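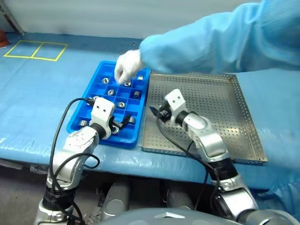

Trilok Mittal said the second arm nearly finished him. One arm he could manage at home, on a desk, with the door shut. Two arms had to share a table, and they didn't want to.

"They'd both go for the same spot and just stop there," he told me, laughing. "I'd come back with coffee and find them sulking!"

We were talking at the Jukthorpe workshop, where he has been building on shared bench space since November. The project is called Pallska, and its job sounds simple: take small metal parts out of a blue tray with compartments and set them down in a perforated steel one. Getting there has taken 117 evenings (he keeps a tally on the door) and a lot of rewritten code.

The grippers were the part I most wanted to hear about, and he was glad to be asked. Each has two fingers, and shiny round parts are miserable things to grab. "A ring lying flat is okay. Stand a cylinder up next to a divider and you've got hardly any room to get in there," he said. He went through 12 sets of fingertips before he found a shape he liked, most of them cut on the Prestwood machine at the back of the shop, which everybody fights over.

Then there are the cables! He runs them outside the arms and leaves plenty of slack, after an early version yanked its own plug out. "You learn to look at the cable first and the arm second."

His best run so far is 60 parts without a drop. The next one ended at 13, when a ring rolled off toward the wall, and he seemed just as happy telling me about that one.

He wants the arms to pass a part from one to the other next. "Medrano first, though," he said. That's the old controller, and it's still in pieces on his kitchen counter.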